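The Long Goodbye to a Very Small Swallow

The consultation room at Bensaid, a laser studio on the second floor of a building in Palencombe, has 13 framed photographs of forearms. They are before-and-afters, except that the afters are just forearms. It is the dullest art in town and people stare at it with real longing.

I was there on a Thursday about a swallow. I got it on my ankle at an age when I thought swallows meant something, and over the years it has spread out and softened, the way birds on ankles do. A stranger at a pool once complimented me on my pickle.

Removal is slow. The laser breaks the ink into bits small enough for the body to cart off, and the body works at the speed of a county records office. I was quoted nine sessions for a tattoo that had taken 30 minutes to put on. Each visit lasts less time than it takes to park. Then you go home, keep the spot clean and out of the sun, and wait weeks to do it again.

It does hurt. People will tell you it feels like a rubber band snapping against your skin, and I would like to know where these people buy their rubber bands.
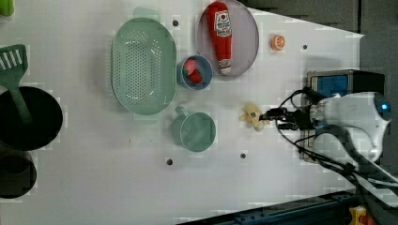

What the ink has to say about it

Black goes first. Greens and light blues hang around, and yellow can be as stubborn as a houseguest with a podcast. My swallow was black with a red throat, so the bird faded on schedule while the throat stayed put for a while, a small red comma on my leg with no sentence attached.

Color was the cheerful part of getting tattooed and it's the expensive part of getting untattooed. Bensaid charges $70 a session for anything smaller than a playing card, and I did measure.

The cover-up people

Across the street is Prostia, a tattoo shop that does brisk business with customers who lose patience halfway through. A faded tattoo is much easier to cover than a fresh one, and the artists there will turn almost anything into a peony. They looked at my ankle and said peony. I said I'd think about it.

Next door to them is a bar called Lover, where I did the thinking. The bartender had a swallow on her wrist – crisp, dark, clearly new. I told her it was lovely, and I meant it. I have four sessions left.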